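Second-Stage Progress Report: Public Trust in Health Guidance
Submitted to the Lema Fund, October 26, 2023
Prepared by the project lead, Fireo Policy Research

1. Where we stand

The grant asked us to find out whether politicians quarreling with health officials on television changes what ordinary people believe about health advice. We are halfway through the money and a little less than halfway to an answer. I would like to report a clear trend. I don't have one, and I am suspicious of the groups that say they do.

The main survey closed with 236 completed responses against a target of 2000. That is a poor return. Jatero, the polling firm we hired, blames survey fatigue. I think the questionnaire was too long and opened with the wrong question. Asking people whether they "trust the science" before asking them anything else sorts them into teams, and they answer as members of a team from then on. I argued against that wording in February and lost. I now have the drop-off figures to argue with, and they show most people quitting on the second screen.

2. What the responses can and can't tell us

They can't give us percentages worth quoting. The fund's communications office has asked twice for a headline number, and I have declined both times. A number from a sample this thin would be picked up by one party or the other within a day, and we would spend the rest of the grant explaining it.

The written comments are more useful. Many respondents made a distinction that the senators and the agency heads seldom make: they objected to being told a question was closed when the advice had changed the month before. Several of the same people said they followed the advice anyway. Our coding scheme had no box for that, so the first coder marked them "hostile" and the second marked them "compliant." We are recoding all of them.

3. Household interviews

The longer interviews take place in people's homes. Parents of school-age children were our first group, and school closures come up in nearly every conversation, usually before we raise them.

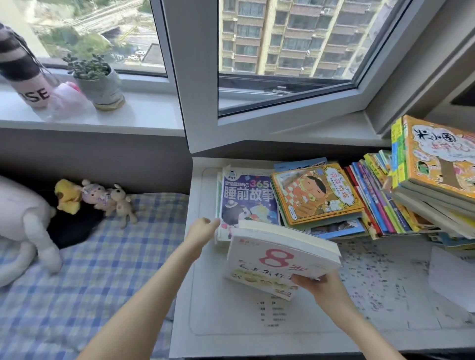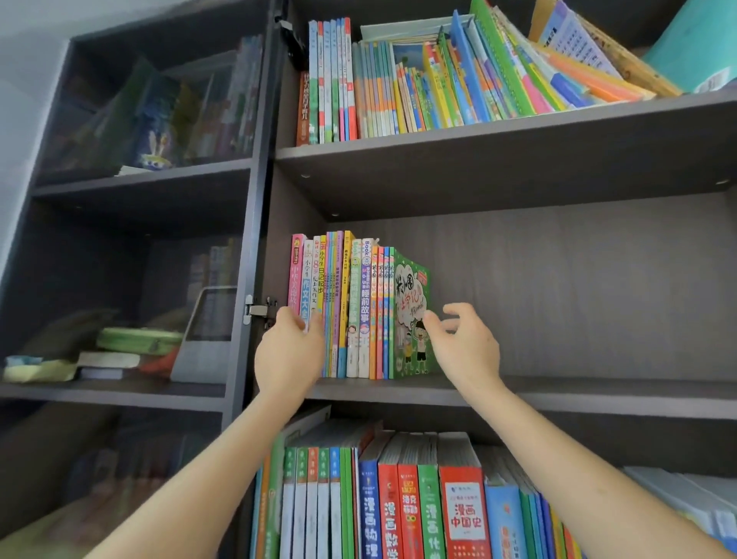
4. The hearings database

Bernix is the searchable archive of committee transcripts we promised in the original proposal. It works, in the sense that it returns results. It does not yet tell a senator quoting an official apart from the official speaking, which makes any count of who called whom "anti-science" close to worthless. The developer says the fix is small. I have heard that before and have asked to see it run on 100 transcripts, checked by hand, before we pay the next invoice.

I would also warn against reading too much into the archive once it does work. Hearings are staged for cameras. They show what politicians think their voters want to hear, and we have no evidence yet that the voters were watching.

5. Spending

Staff costs are on budget. Polling is over, and I have asked Jatero for a partial credit on the shortfall. They have offered a second wave at a discount, which would mean paying more to receive what we already ordered. I recommend we refuse unless the questionnaire is cut in half.

6. Requests to the fund

Permission to move the unspent travel money into interviews.
A decision on the second survey wave before we sign anything further with Jatero.
A written agreement that no figures will be released until the recoding is finished.

The next report will include the recoded comments and the Bernix test results, good or bad.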